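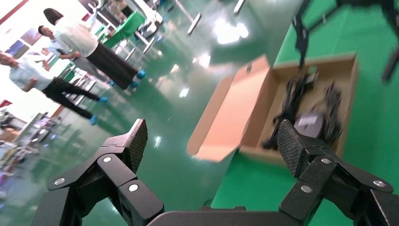 An open cardboard box at Bainbridge.

Board and water: an interview on the storage of corrugated packaging

Most complaints about cardboard boxes reach the supplier as complaints about strength. The technical manager at Poltus, which cuts and creases corrugated board at its Bainbridge works, says that a good share of them should be filed under storage. "A customer sends me a collapsed box and a specification, and I ask for the humidity log from the warehouse. Usually there is no log."

Corrugated board is paper, and paper takes up moisture from the air until it is in balance with it. The fibres swell, the bonds between them weaken, and the board becomes softer without looking any different. Laboratory samples are conditioned at 50 per cent relative humidity before they are crushed, so any figure on a data sheet describes board in that state. The store that prompted our conversation, at Wovstead, had been reading 76 per cent through the whole of March.

"You can't carry the data sheet value into that building," the manager said. "The box that passed in the lab is a weaker box there. You have to design with a margin or fix the room."

I asked which of the two customers tend to choose. The answer was neither, at first. They ask for heavier paper. This does help, but it adds cost to every unit, and the heavier liner takes up moisture as well. Poltus will quote for it, though the first recommendation is to move the pallets off the floor and away from the loading door. At Wovstead the flat blanks had been kept directly on concrete, stacked against an outside wall, with the stretch wrap slit open on the side nearest the door.

Uneven moisture brings its own trouble. If one liner takes up more water than the other, the sheet bows. A bowed blank will still fold by hand, but it feeds badly into an erecting machine, and the creases no longer line up. The Wovstead order was for 2,000 blanks, and the customer's first report described them as having been cut out of square. "They were measured flat, under a weight, and they were square. It was warp. It had happened after delivery."

Dry storage has the opposite fault. In a heated room in winter the outer liner turns brittle and cracks along the crease when the panel is turned through 90 degrees. The manager keeps cracked samples in a drawer and considers them more instructive than the crushed ones. "The crease is where the board is already damaged. We have done that deliberately, so that it bends in the right place. It has the least to spare."

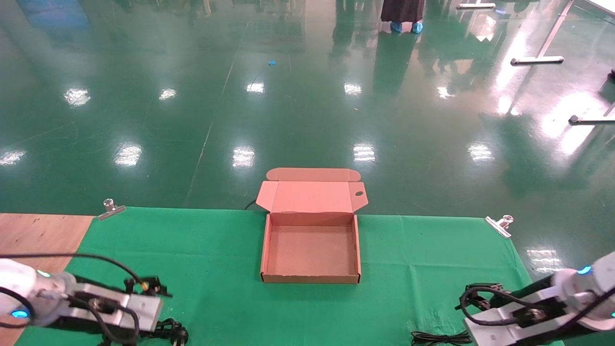
Someone across the office put in that none of this matters for a shallow mailer, because it goes through the letter post singly and is never stacked high enough to crush. The manager did not accept this. A mailer is rarely stacked in the post, granted, but it is stacked by the sender before collection, and it depends on its tuck flap staying put. Damp board loses stiffness, and a flap held by friction alone will then work loose more easily. "It fails by opening. The customer writes that the goods were missing, and nobody mentions the board at all."

We went on to flute direction, which is a separate subject but comes up in the same complaints. The flutes in a tall case should run vertically so that they act as small columns. In a low tray the walls are short, and the layout is more often decided by how many blanks fit on a sheet. The manager has no objection to this, provided the drawing says which way the flutes run. Drawings from buyers often leave it out.

Recycled content was the last item on my list. Poltus supplies board made from 100 per cent recovered fibre, and I wanted to know if it behaves worse in damp air. The reply was cautious. Recovered fibres are generally shorter and the starting strength tends to be lower, but the grade has to be tested as supplied – comparing by label alone is of little use. A coated liner such as the Tovum grade slows the uptake of moisture. It does not stop it, and the cut edges remain open.

As for what a small warehouse should do, the manager's list was brief. Put a hygrometer at pallet height and write the reading down morning and afternoon. Leave the wrap on until the blanks are needed. Bring them into the packing room the day before use, and keep the oldest stock at the front.

Wovstead has since moved its blanks to an inside bay. The next set of readings is due to reach Bainbridge at the end of the quarter.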